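Hand-Held Gripper Stations: Pre-Session Checklist, With Comments
Darkura site, household objects program
Revised in March. Replaces the Cundodon sheet, which ran to 56 items and was being ticked from memory.

Mark each line OK, FIX or STOP. A STOP means no recording until it is cleared. Comments are mine and are meant to be argued with.

1. Pivot screws on the linkage arms are tight and sit flush.
OK. Checked with a driver. The old sheet said "visually confirm", and I have yet to meet anyone who can see torque.

2. Fingers close evenly and the pads meet face to face.
OK on both tools. The right-hand one closes a hair slower. Recheck Thursday.

3. Finger pads clean, no lifting at the corners.
FIX. One corner is starting to peel. The log says pads are replaced every 2000 grasps, but the log also shows the same round number three weeks running, so I don't put much weight on it. Replace when worn.

4. Pinch points explained to the operator before first use.
OK, signed. I would like to see the operator point to them as well. A signature shows that somebody owned a pen.

5. Operator's sleeves, hair and lanyards clear of the linkage.
OK. Lanyard removed when asked. It should come off before anyone asks.

6. Table covering flat and secured at the corners.
FIX. Cloth slides when pushed by hand. Clips were issued and are in the drawer, where they hold nothing.

7. Objects on the table match the session list.
FIX. This is the line that gets waved through most often. The Sitompul guidance we borrowed wants a "representative level of clutter", and I have asked twice what level that would be. No answer either time - so people put out whatever is within reach and call it representative.
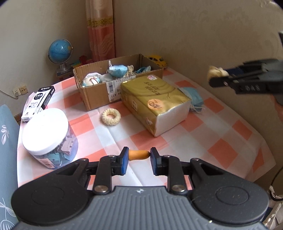
My rule until somebody writes a better one: if an object is on the table, it is on the list, and if it is on the list, someone has picked it up and looked it over for sharp edges, loose parts and leaks. Background items count. They get knocked over too.

8. Shipping labels and other personal details covered or removed.
STOP if any name, address or phone number can be read. A barcode on its own may still lead back to an order, so cover that as well. Black marker is not enough on glossy labels. Use opaque tape.

9. Face masks, tissues and other hygiene items taken from new stock and thrown out after the session.
FIX. I was told they are always new. I asked for the stock record and was told there isn't one.

10. Small items kept away from the table edge.
OK at the time of checking. No idea how long that lasts once work starts.

11. Cables routed away from the operator's feet and from the table legs.
FIX. Tape them down. "Everyone knows it's there" was offered as a control measure and declined.

12. Load limit posted at the station.
FIX. The card says 200 grams, the Herka manual in the binder says 725. Both can't be right for the same tool. Work to the lower figure until the binder is sorted out.

13. Break times written down with a start and an end.
OK, though every break on the sheet began exactly on the hour - I'd call that optimistic bookkeeping.

Open items to be closed by the station lead before the next session: 3, 6, 7, 9, 11, 12. Please don't send me "done" by message. Leave the station set up and I'll come and look.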